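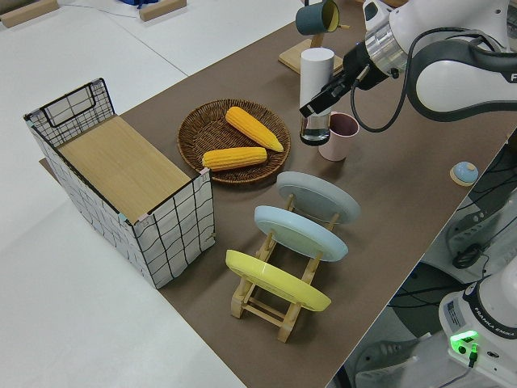
Dovimen table package, review: can two arms clear a kitchen table yet?

By Iwona Baran

I have washed dishes by hand all my life and I would give this job to a machine tomorrow. So when I had the chance to spend most of May with the Dovimen table package, I said yes before I had read what it does. Dovimen is software. It takes two robot arms and teaches them small chores on one table: put a mug on its stand, put a plate into the rack, open the toaster oven, move the corn from the tray. The license costs 864 dollars for one year, and the arms are not included in it.

Setting up

The written guide has 62 pages and it is good, although the chapter on cables should come first and comes last. You mark the corners of the table, you tell the program what kinds of objects it will meet, and then you guide each arm by hand through the chore. I needed a whole morning for the first chore and less than an hour for the second one. The menus are clear. The only words I had to look up were the names of the error messages, and two of them were not in the guide.

I gave it the things which I have in any kitchen: mugs with handles, a tumbler with water, three round plates, and corn cobs in a wicker tray. The cobs I added out of curiosity. Their surface is not smooth and they are not straight, and I wanted to see what a gripper with two fingers makes of them.

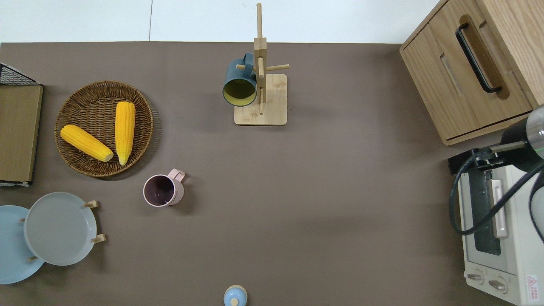 Mug tree, corn tray and pink mug on the mat, with a gripper over the toaster oven.

Mugs are the best part of this package. In my notes I have 103 attempts to hang a mug on a peg, and 62 of them ended with the mug hanging as it should. Maybe this does not sound like much. But most of the failures came when the handle was turned away from the arm, and the version that arrived in the middle of my test became much better with such mugs. It takes the mug by the rim, lifts it a little, waits, and turns. The waiting is long. My mother would have dried the whole sink in this time.

Plates are harder. A plate on its edge between the wooden pegs is stable, but the last centimeter before it stands there is difficult, and the arm often came down too far to one side. With the yellow plate it went well more often than with the gray one. I asked the people at Musdale, who make Dovimen, and they answered politely that pale colors near a pale rack give the program less to work with. I can accept this. I still own mostly white plates.

The corn was a nice surprise. The fingers close slowly and the cob does not roll away as I expected. When two cobs lie close together, the arm sometimes pushes one of them in order to get the other — not elegant, but I do the same.

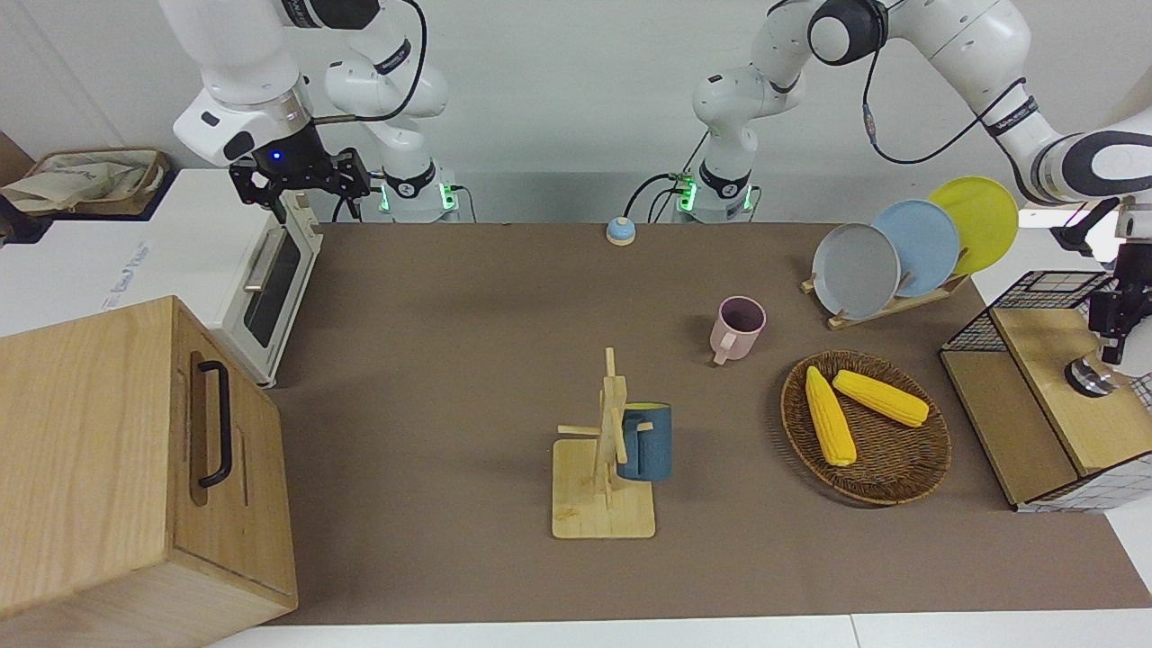 Toaster oven and cabinet

Doors are where I lost patience. The handle of the oven is slim, and the arm must pull it along a curve. Dovimen has a special setting for curves, hidden under "Advanced", and without it the chore stops with an error. With it the door opens, sometimes only halfway. The cabinet with the long black bar was easier to hold and I had fewer errors there.

One warning: after every moved piece of furniture you have to mark the table again. I moved the oven by the width of my hand and spent the rest of the afternoon on this.

Two arms together

You can let both arms work at the same time, and for this reason I would choose Dovimen over Penry, which I tried last year and which costs 925 dollars. Penry lets the second arm wait until the first one is finished. Dovimen plans them together and keeps a distance between them that you set yourself. I left it wide. With a narrow distance the work is faster, but I did not feel calm in my chair.
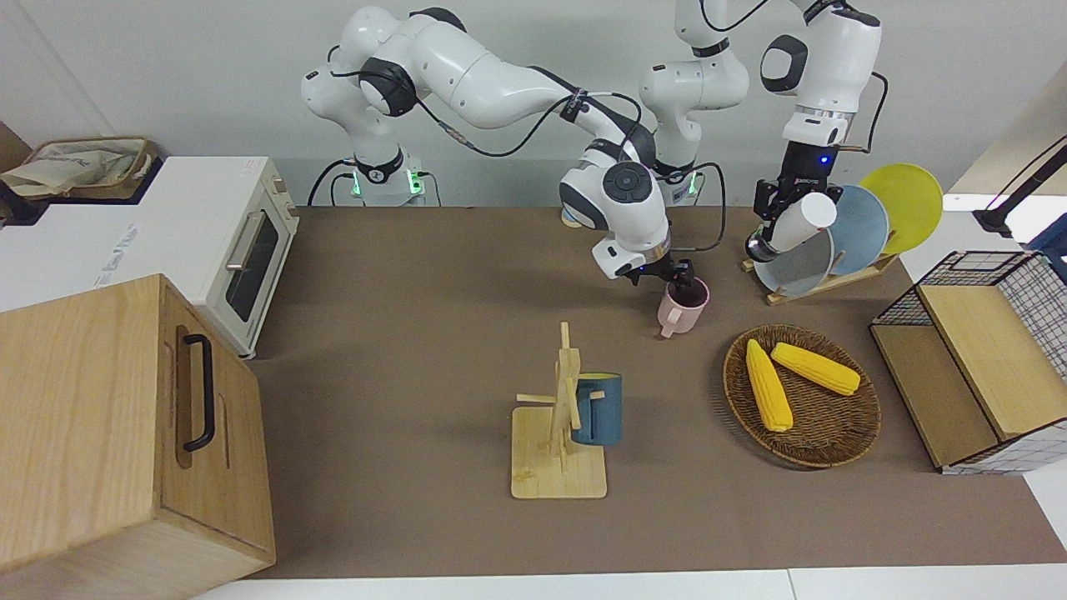 Pink mug in one gripper, white cup in the other.

Would I buy it?

For a home, no. I can clear the same table in two minutes and nothing has to be marked before. For a small workshop or a school that already has the arms and wants to learn how such chores are taught, yes, I think the price is fair. The support answers within a day, in simple English, and I never had to ask the same thing twice.

What I miss: a way to stop one arm and let the other continue, a shorter wait before the lift, and the two error messages in the guide. Musdale told me that the first of these is planned. They did not give me a month.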